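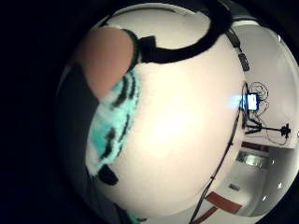

Section 5. Setting up the Jiser rice cooker for the first time

Read the whole section before you plug in. Takes 30 minutes, most of it waiting.

5.1 Before you start

1. Take out all packing. Check under the inner pot, there is a card disc there that people miss.
2. Wash inner pot, steam cap and measuring cup in warm soapy water. Rinse. Dry the outside of the pot properly.
3. Wipe the heating plate with a dry cloth. No water in the body, ever.
4. Stand the cooker on a flat, heat-proof surface, well away from curtains and the underside of cupboards. Steam comes out of the back of the lid.

CAUTION: Do not run the cooker from an extension lead shared with a kettle or heater. The cooker draws 815 W.

Note: part number for a spare steam cap is 2,649. Quote it when ordering from Zabala Spares, otherwise they send the old size.
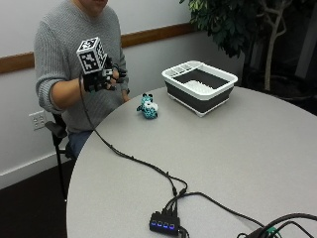 Can I wash the inner pot in the dishwasher?
Better by hand. Dishwasher tablets dull the non-stick coating and it won't be covered under the guarantee after that.

5.2 First boil (no rice)

1. Fill inner pot with cold water to the lower line.
2. Put pot in the body. Turn it slightly left and right so it sits flat on the plate.
3. Close lid until it clicks.
4. Plug in, switch on at the wall, press COOK.
5. Leave for 5 minutes once steam shows. A slight smell is normal on the first boil.
6. Press OFF. Unplug. Let it cool with the lid open, then tip the water away.

Repeat if the smell is still strong. Open a window.

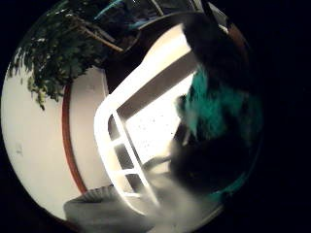
Fig. 5-2. Houseplant, indoors.

5.3 Setting the clock

Needed only if you use the timer. Skip if not.

1. Hold CLOCK untill the display flashes.
2. Set hours with +, minutes with the smaller button next to it.
3. Press CLOCK again to save.

Clock is 24-hour. Half past six in the evening is 18:30, not 06:30. Most calls we get about the timer are this.

Note: the clock loses its setting if unplugged overnight. Cooking programs are kept.

5.4 First rice

1. Measure rice with the cup supplied, level not heaped. Kitchen cups are a different size.
2. Rinse in a separate bowl, not in the pot (scratches).
3. Add water up to the line that matches your cups of rice. White rice lines on the left, brown on the right.
4. Wipe drips off the outside of pot. Close lid, press COOK.
5. When it switches to WARM leave the lid shut for a bit longer, then loosen the rice with the plastic paddle. No metal spoons.

CAUTION: keep hands and face clear of the vent when opening. Lift lid from the front.
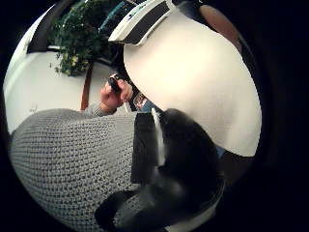
Why is the rice at the bottom brown and stuck?
Usually too little water, or the rice was left on WARM too long. Add a little more water next time and switch off sooner.

5.5 If it won't start

- Lid not clicked shut. Press down at the front.
- Pot missing or tilted. Lift out and refit.
- Display shows E: unplug, wait, try agian. Still E, stop using it and contact the shop.

Changes to this section: steam cap number corrected, February. O. Pintér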